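Questions I get about the spare room

I rent out one bedroom in my house, mostly for short stays, and the same questions land in my inbox over and over. So I finally sat down with a pot of coffee and typed them all up. If yours isn't on the list, write to me anyway, I like hearing from people!

Where is the house?

On Ersoy Lane, at the top end, up past the bakery. The bus stops at the bottom of the hill and it's a five-minute walk from there, a bit more if you have a heavy suitcase (the hill is steeper than it looks on a map). If you're driving, ignore the turn your phone gives you by the old Cimer warehouse and take the next one.

What's the shortest stay you take?

Three nights. I used to do single nights and I spent my whole life washing sheets. The longest I'll do is 6 weeks, and if you want that long I'd like a quick phone call first so we can both see if we'd get along.

What time can I get in?

Any time after 3 in the afternoon. If your train comes in early, drop your bags in the hall and go get lunch. Late is fine too, I'm a night owl, but please text me if it's going to be after 11 so I don't fall asleep on the couch waiting.

Do I share the bathroom?

You do, with me. It's across the hall from your door and I'm out of it by 7 on work mornings. The hot water takes a minute to wake up, so let it run. There's a shelf with your name on it (well, a shelf with "guest" on it) and you can leave your things there the whole time.

Can I work from the room?

Sure, lots of people do. The internet reaches everywhere except the back porch, and the password is on a card inside the closet door. I take calls in the kitchen now and then, and I have one of those voices that carries, so bring headphones if you've got something important going on.

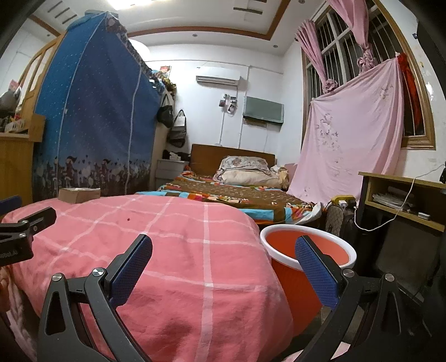
Food and the kitchen

Am I allowed to cook?

Please do! You get the second shelf in the fridge and half the cupboard left of the stove. Oil, salt, tea and coffee are there for anybody to use. The one thing I ask is that you don't fry fish with the windows closed. Anything in the blue tin is mine and I will notice.

Is breakfast included?

No, but there's always bread, and on weekends I tend to make too many pancakes. The bakery opens at 6 and their Venis rolls, the twisty ones with the seeds, are gone by mid-morning, so don't sleep in if you want one.

What about laundry?

The washer is down in the basement and you can use it whenever you like before 10 at night. Soap's on the windowsill. The dryer is old and slow and needs 60 minutes for a load of towels. In good weather I'd use the line out back instead, everything smells so much better.

Do you change the sheets during my stay?

Once a week for longer stays, and I'll ask you which morning is good. I don't come into the room otherwise. If you want fresh towels sooner, they're in the hall closet, bottom two shelves.

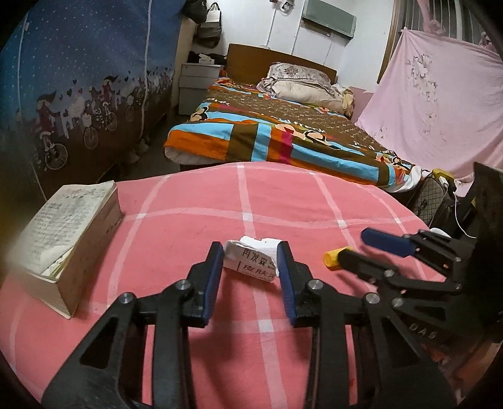 Can I bring my dog?

I'm sorry, I can't take dogs or cats. I have an elderly cat of my own who rules the place and hates everyone on four legs. She's fine with people, and she may try to sleep outside your door. If you're allergic, think hard before you book, because her hair gets into the hall rug no matter how much I vacuum.

How do I pay?

Bank transfer, half when you book and half on the day you arrive. I tried listing the place through Brorkuso for a while and the fees made me grumpy, so now I only take bookings by email.

What if I have to cancel?

Tell me 5 days ahead and you get everything back. Closer than that and I keep the first half, though if you're sick or your flight got canceled, write and tell me and we'll work something out.

Is there anything going on nearby?

The lake path starts at the end of the street and takes you all the way to the old mill. There's a flea market in October that fills up the whole square, and I'm usually booked solid for it by the end of summer.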